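From the Scrap End

Monday, April 19, 2021

Well, the spring sort is behind us, and I have the fingernails to prove it. If you weren't able to make it down to the Raltberg shop, you missed a cold morning, a very good pot of coffee and more short lengths of bar than I ever want to see in one place again. I said last August that we should go through the leftovers before they got away from us. We didn't, and they got away from us.

For newer members, I should back up a little. When the old Dondton building closed, everything that wasn't bolted down came over to us on pallets, and that included all the offcut boxes. Some had labels, and some had labels that were lying. I opened one marked "brackets, misc." and found a bird's nest, a tape measure and half a bag of grout. The offcuts themselves were every length and color you could think of, because over there they painted their stock as it came in and everybody seems to have had their own idea of what the paint meant.

So the first job was to agree on colors, and I'm sorry to say it took most of an hour. The Grullano bunch have always used green for anything that's been checked for straightness and is ready to go back on the rack. Our side used green for "don't touch, I'm saving this." You can see how that might lead to words! We settled on the Grullano way. Green means checked and ready to use. The reddish-brown ones haven't been looked at yet, so please don't build a gate out of them. Anything bare goes on the low shelf until somebody gets around to it with a brush. I'll put a card up by the door, a big one, at eye level.

After that it went along pretty nicely. We tipped things out, pulled out the obvious junk, and got the rest into piles by length. My rule was that anything shorter than my hand goes to scrap, and I did catch a few people comparing hands to see whose was smaller. Fine by me. A piece that short is good for a doorstop or a plug, and we have plenty of both.

The total for the day, which I know at least a couple of you are waiting for, was 1,633 pieces back on the racks and written down in the book. I've been over the pages twice. If you see me at the grocery store please don't ask me to do it a third time.

A word about the bins, as I get more questions about those than anything else. I love a metal bin. Plastic is lighter and doesn't ring like a church bell when you drop something in it, I'll give you that, but we cracked 3 of the plastic ones over the winter and I'm tired of sweeping up the bits. A good sheet-metal bin with sloped sides will outlive all of us. It gets scratched, it gets scuffed, it goes blotchy on the bottom, and it keeps right on holding things. I wouldn't bother painting the insides either. The bars just scrape it off again and then you've got flakes in everything.

What I would ask is that we stop filling them to the brim. A bin that's packed solid is no use to anyone, as the piece you want is always at the bottom and you end up in there to the armpit. A few bars at a time is plenty.

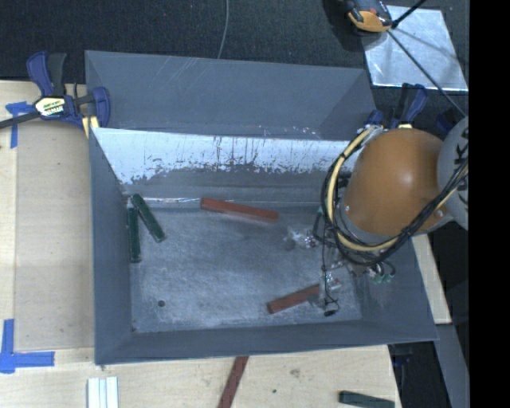

And please, lay them down in there, don't throw them. I know it's satisfying. But a thrown bar ends up jammed in a corner or lying crossways over its neighbor, and then the next person has to fish for it, and that's how I got the blue thumb I've been showing everyone. Gloves are on the hook. There are 12 pairs now, thanks to Ansari Hardware, who let us have them at cost – the large ones run small, so try before you grab.

While I'm on the subject, please don't put wet rags in the bins. Or sandwiches. I'm not going to say any more about the sandwich.

Coming up next, we still have 4 pallets from Dondton sitting under the tarp out back, and I'd like to get to those before the weather turns hot and it's an oven out there. I'm told it's mostly pipe fittings and angle, plus a crate nobody could lift. Bring a pry bar if you have one you trust. I'll do the coffee again, and if somebody could manage something sweet to go with it I'd be grateful (the lemon bars went over very well last time, hint, hint).

If you need stock for a project between now and then, help yourself to anything green, write the length in the book and leave the pencil where you found it. The pencil is on a string for a reason, and the last string was cut. Members who borrowed clamps over the winter, we'd love to have them home again – you can leave them on the bench inside the door, no questions asked.

Oh, and whoever left a gray wool hat on the vise, it's in the office drawer with the spare keys.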